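라른스테드 의류 선별장 견학기

라른스테드 선별장은 5월 공개일에 맞춰 다녀왔다. 역에서 버스로 세 정거장, 하차 후 창고 구역 안쪽으로 더 들어가야 한다. 입구 표지가 작고 옆 건물인 노비츠키 제지 창고의 하역장과 진입로를 같이 쓰므로 트럭을 피해 오른쪽 벽을 따라 걷는 편이 낫다. 접수는 오전 9시 30분에 시작했고, 방문자에게는 조끼와 귀마개가 지급되었다. 귀마개는 압축기 구역에서만 필요했다.

안내는 선별 공정을 맡은 헤르미네 아이그너 씨가 했다. 견학 순서는 실제 물류 순서와 같다. 반입, 개봉, 1차 선별, 2차 선별, 접기, 포장, 출고. 다만 세탁은 이 건물에서 하지 않는다. 수거함에 넣을 때 세탁이 끝난 상태여야 한다는 조건이고, 조건에 맞지 않는 물건은 1차 선별에서 빠진다.

반입장에는 자루가 팔레트 단위로 쌓여 있었다. 전날 반입량은 698자루로 칠판에 적혀 있었다. 자루마다 수거 지점 번호가 붙지만 개봉 이후에는 추적하지 않는다. 추적을 시도한 적은 있는데 태그를 떼고 붙이는 시간이 선별 시간보다 길어서 중단했다고 한다.

1차 선별은 폭이 넓은 벨트 양쪽에서 이루어진다. 기준은 단순하다. 입을 수 있는 것, 섬유로만 쓸 수 있는 것, 섬유가 아닌 것. 신발과 가방은 벨트에 오르기 전에 따로 나간다. 작업자는 옷을 펼치지 않고 겉면과 무게감으로 먼저 나누며, 판단이 안 서는 것은 뒤쪽 통으로 던진다. 뒤쪽 통의 물건은 오후에 다시 본다.

2차 선별은 작업대에서 한 벌씩 한다. 면 티셔츠 작업대를 가장 오래 보았다. 담당인 넬리 우레고 씨의 검사 순서는 목둘레, 어깨선, 겨드랑이, 밑단이다. 목둘레부터 보는 것은 탈락 사유가 가장 많이 나오는 부위이기 때문이다. 골지 밴드를 양손으로 가볍게 당겼다 놓아서 돌아오지 않으면 그 자리에서 등급이 내려간다. 몸판이 멀쩡해도 목이 늘어난 옷은 판매되지 않는다는 것이 매장 쪽 집계라고 한다.

밑단은 박음질을 본다. 두 줄이 나란히 가는지, 한쪽 줄만 끊어져 있지 않은지 손끝으로 훑는다. 한 줄만 끊어진 옷은 수선 통으로 가고, 두 줄이 다 풀렸으면 길이에 여유가 있을 때만 수선한다. 옆선이 앞으로 돌아간 옷은 등급을 하나 낮춘다. 재단할 때 생긴 비틀림이라 다려도 돌아오지 않는다.

색 구분은 생각보다 거칠었다. 흰색, 밝은색, 어두운색, 무늬의 네 칸이 전부이고, 연분홍과 베이지는 모두 밝은색 칸에 들어간다. 예전에는 칸이 더 많았으나 조명에 따라 판정이 갈려서 줄였다. 칸막이 위에 색 견본 카드가 붙어 있었는데 모서리가 닳아 있었다.

접기 구역의 기준은 규격 하나다. 성인용 티셔츠는 접은 폭을 200mm에 맞춘다. 상자 안쪽에 세 줄이 들어가는 치수이고, 담당자인 아를린두 아순상 씨는 판을 대지 않고 접었다. 옷을 엎어 놓고 양쪽 옆을 등 가운데로 넘긴 다음 소매를 되접고, 밑단에서 목 쪽으로 두 번 올린다. 밑단을 먼저 올리면 목둘레가 안쪽으로 말려 들어가 매장에서 다시 펴야 한다. 판을 쓰는 방식과 쓰지 않는 방식 중 어느 쪽이 빠른지 물었더니 반팔은 차이가 없고 긴팔은 판이 빠르다는 답이었다. 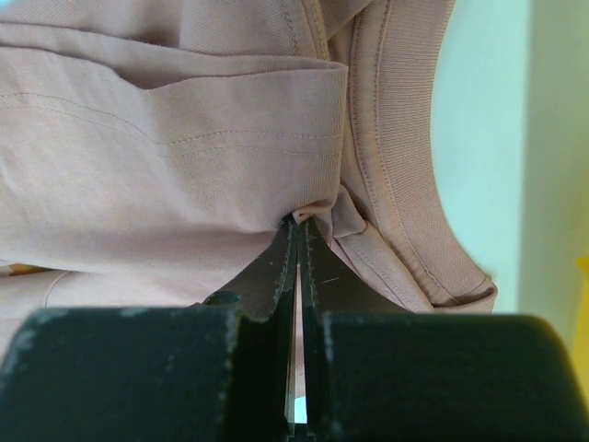

문제는 접기 전 단계다. 통에서 꺼낸 티셔츠는 대개 뭉쳐 있고, 밑단과 목둘레가 겹쳐 있으면 어느 쪽을 잡아야 펼쳐지는지 바로 보이지 않는다. 아순상 씨가 권한 방법은 어깨 솔기를 찾는 것이다. 골지를 따라가다 솔기와 만나는 지점을 쥐고 들어 올리면 나머지는 자기 무게로 펴진다. 밑단을 잡고 들면 뒤집힌 채 늘어지는 경우가 많다. 얇은 면일수록 두 겹을 한꺼번에 집기 쉬우므로 손가락을 비벼 겹 수를 확인하고 든다.

체험 시간에는 방문자 3명이 한 조가 되어 한 통씩 접었다. 우리 조의 결과물은 폭이 들쭉날쭉해서 절반 가까이 다시 접어야 했다. 같은 조의 루치우스 뤼에크 씨는 세탁소를 운영한다고 했는데, 셔츠 접는 습관이 남아 있어 계속 세로가 길게 나왔다.

포장은 아크베리 상자를 쓴다. 한 상자에 같은 칸, 같은 치수만 넣고 옆면에 칸 이름과 등급을 적는다. 상자를 닫기 전에 윗줄 목둘레가 모두 같은 방향인지 본다. 출고장에는 직스카 매장행 팔레트 두 개가 랩을 감은 상태로 대기 중이었다.

질의응답에서는 섬유용으로 빠진 물건의 행선지를 묻는 사람이 많았다. 면 함량이 높은 것은 걸레용으로 재단 업체에 넘기고, 혼방은 충전재 쪽으로 간다. 비율은 달마다 달라서 공개하지 않는다고 했다. 담당자 라헬 카멘친트 씨가 수거함 투입 안내문을 나누어 주었다. 단추는 채우고, 양말은 짝을 묶고, 옷걸이는 빼라는 내용이다.

견학 소요 시간은 체험을 포함해 두 시간이 조금 넘었다. 실내 온도가 낮으므로 긴팔이 필요하고, 사물함은 201번부터 방문자용이며 동전을 넣어야 잠긴다. 다음 공개일 신청은 접수대 명부에 연락처를 적어 두면 안내가 온다.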